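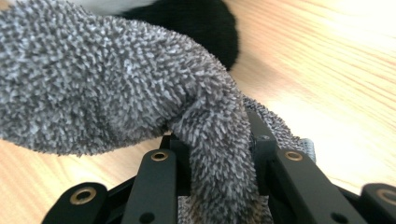 3. Materials and Methods

3.1 Test fabrics

Looped and tufted household textiles were chosen for the shedding trials, as their surface area is large for their weight and their free yarn ends are hard to count by eye. Figure 2 shows the surface of a speckled gray fabric with short, dense tufts. The full set held 39 pieces from two suppliers, Hevau and Plallik. Each piece was weighed before its first wash and again after each drying step. Pieces with open seams were left out, and cut edges were folded twice and stitched with a single polyester thread.

Figure 2. Tufted gray fabric, with light and dark tones mixed across the surface.

3.2 Washing

Washing was done in a front-loading drum at 800 revolutions per minute in the final spin. Detergent was withheld in the first series and added in the second at the dose printed on the package. Each piece went through 8 cycles. Between cycles the drum was run empty once, and the rinse water from this run was filtered and kept as a blank. Blank values were subtracted from the value of the cycle that followed – the correction was small for all but the first two cycles.

3.3 Filtering and drying

Waste water was passed through a steel mesh and then through a glass fiber filter. Filters were dried overnight in covered dishes and weighed the next morning by the same person. Following Ljungberg's procedure, a filter was weighed three times and the middle value was used. Drying racks were kept away from the weighing bench so that airborne lint would not settle on open filters.

3.4 Dry handling

Fiber loss in dry handling was measured apart from loss in washing. A piece was laid on a bare wooden tabletop, lifted, turned over and laid down again 11 times, after which the surface was wiped with a preweighed adhesive sheet.

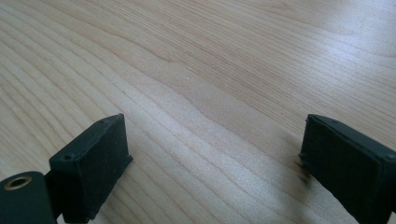

The sheet was then folded inward, sealed and weighed. Wiping followed the direction of the grain, as early trials across the grain left short fibers behind. The amounts collected were close to the lower limit of the balance, and single readings should be treated with care. Values are therefore given as sums over all pieces from one supplier.

3.5 Data treatment

Mass loss is reported per unit of dry starting mass. Series were compared with a paired test on the logged values. Sæther's correction for uptake of moisture was applied to the pieces weighed in July, when the humidity in the room was least stable – the remaining pieces were left uncorrected.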